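# An afternoon at the Clomberg open day

*14 July 2021*

The doors at the Clomberg workshop in Raltport opened early, and by the time I found the robot benches there was already a queue of children three deep (and quite a few parents pretending to be there for the children). The engineer running the demonstration had been talking since morning and was still going strong.

"People expect something huge in a cage," she told me. "Then they see an arm on a table, moving boxes, and they lean in. I love that bit!"

The team began planning the day in March, and she was keen to show ordinary work. No dancing, no waving at visitors. The arms handle boxes, and the boxes get knocked about.

"A new box is easy," she said. "We want the ones with scuffs and creases, because that's what turns up in a real packing room. Shiny lids are a pain as well - the light bounces off and the camera gets a poor look at the edge."

I asked how often it goes wrong. She laughed and pointed to a tally sheet on the wall. The last full run before the open day was 100 picks, and 4 of them failed. "Three were glare. The other one was me, I'd left my sleeve in the way."

Her colleague from Paisan, the firm that helps with the software, joined us with a cup of tea. He was happiest talking about fingers.

"Everyone asks about the brain of it," he said. "Ask about the fingers! Change the shape of the tip a little and you've got a different machine."

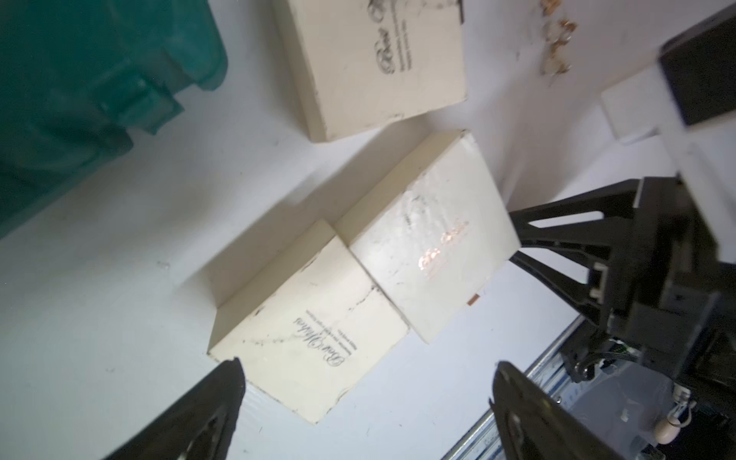
"We went through loads of them last winter," he went on, "and I've kept every one in a drawer. You want a tip that gets in close to the side of a box and doesn't push it halfway across the table."

A boy next to us wanted to know if it could pack his school bag. "Give us a few years," the engineer said, and then spent ten minutes telling him why bags are so hard.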